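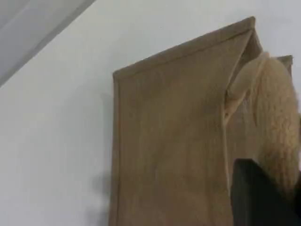 Figure 1. A fluffy item at the mouth of the bag, with the gripper against it.

Papers > Plekby > Household chores

4.2 Packing a bag
Packing is a humble chore and still, we must own, a hard one for the arm – as our 27 trials kindly reminded us.

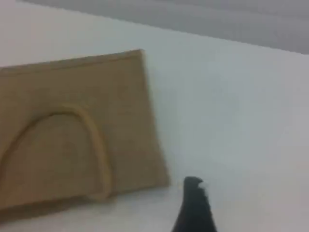
Clem Ashby felt slow work should be forgiven, so long as nothing gets squashed.

Loose cloth remains our dearest trouble.

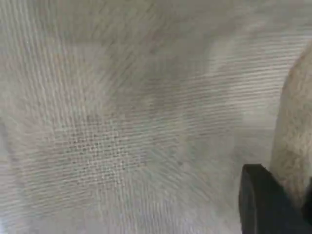

One reader of our draft replied that tired shoppers fumble too.

We would not yet trust it alone with the bread. 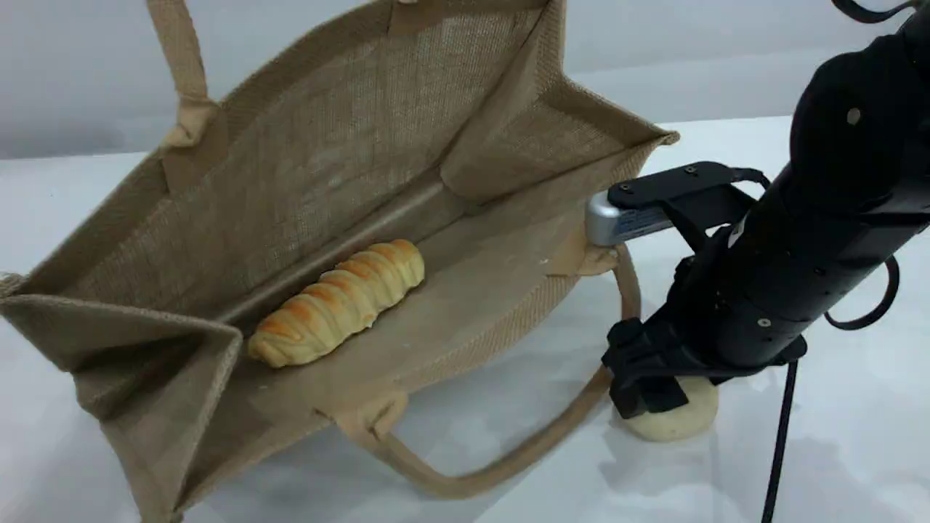

4.3 Limits
We tried one bench only, and no real kitchen.

27 shares
© Plekby | Contact | Back to top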